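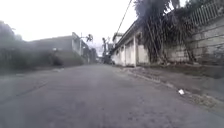

The asphalt on my street, near the long white building.

Blog > Daily life > The street

Home About me Archive Contact

Last updated: Mon 6 January

I have lived on this street for nine years and I had never written one line about it. I wrote about the market, about my mother's soup, two times about the bus to Motarmont. The street itself I only used, like one uses a spoon.

Then in June I hurt my ankle on the stairs of my own building. The doctor told me to walk every day, but slowly, on flat ground and without bags. So I walked up and down this road, and when you walk so slowly you must look at something. I looked mostly down, to see where I put my foot.

The road is wide, wider than it needs to be for the cars we have. The asphalt is not one gray but many grays, darker and lighter, and there is a long thin line in it, a crack or maybe a seam, I never learned the right word. I used this line for my exercise. I tried to walk next to it without crossing it. There is no paint on this part, so the line was my only guide, and on bad days I crossed it very much.

Along one side runs the low curb, and behind the curb a strip which is not sidewalk and not garden. It is packed earth, pieces of broken concrete, small dry things. There is often a bit of white litter there. My neighbor Jucélia Toledo picks up what she finds in front of her own door and stops exactly where her wall stops. I used to think this was a little selfish. Now I do the same in front of mine, and between our two doors the strip is clean.

The long white building I like more than I expected. It is low and flat, with the bays one after another and the pale closed doors, or shutters, between the supports. They look like garages. When I was new here I asked Sebastião Falcão what is inside, and he answered, "Things of people." I have not received a better answer until today. The walls have gray stains near the ground, and I think they would look strange to me if somebody painted them.

I measured the walk one time, with steps and not with meters. From the square pillar to the corner it was 90 steps with the bad ankle. With the good ankle it is fewer, but I stopped counting when I became well, and this I regret a little.

On the way there is a patch in the asphalt, darker than the rest, with an irregular shape. Jailson Moura says the street was opened there for a pipe. Jucélia says no, it is only worn. They have discussed this in front of me and I did not take a side, because I need them both.

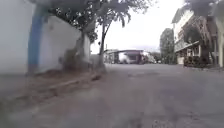
What I love most are the trees by the white wall. The nearer one has a thick trunk and leans, and the other is thinner and goes almost straight up. In the hot months I arranged my walk so that I came to them when I was tired. I would put my hand on the leaning one and rest my foot. The leaves go over the wall and a bit over the road too, and the air is better there. I should know what kind of trees they are. I asked my cousin Mirela Brito, who studied these subjects, and she told me to send her a leaf. I put the leaf inside a book and I can't find the book.

The blue pillar is my other favorite. Everything on this street is white, gray or brown, and then comes this blue. When someone visits me for the first time I say on the telephone, "Walk until the blue," and they always understand.

My ankle is well now, the doctor let me go after seven visits. I still walk in the evening, but with bags again, and faster. Last week I noticed that I had gone all the way home without seeing the line in the asphalt at all, so the next day I went back to it and walked beside it from one end to the other. I crossed it only once, when a bicycle came.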